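Filed under: Opinion, Shopping & Home

Tote bags. I own too many, so do you. Went to a talk in June, free tote. Bought socks, free tote. At some point they stopped being the thing that replaced the plastic bag and just became the new plastic bag, only thicker and harder to throw out.

My neighbor Fuseini Amoah paid 2 dollars for his at the Adjei market years back and he still uses it for everything. Onions, library books, a drill. One bag. Thats the whole system and it works fine.
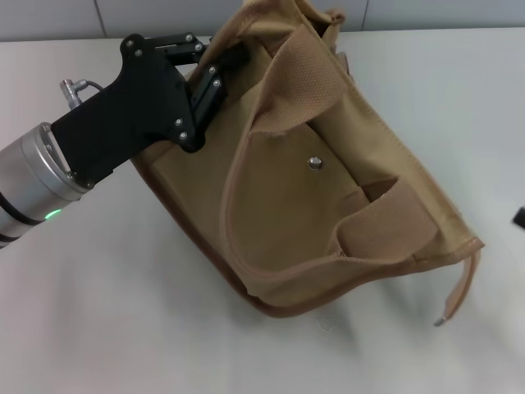

A tan canvas bag, held by its upper edge.

Meanwhile every store wants to hand me another. Altico gave me one with a zipper I didnt ask for. They ordered 600 for the opening, the cashier told me, and had 300 left over in boxes. Who is that for? Cotton takes water, it takes trucks, it takes somebody sewing handles on all day.

So charge for them. Real money, five bucks, ten. Or ask first, at least. "Do you need a bag" is not a hard question and plenty of people would say no. I would. I've got a closet door that wont shut and a trip to the thrift store to make, if they'll even take them.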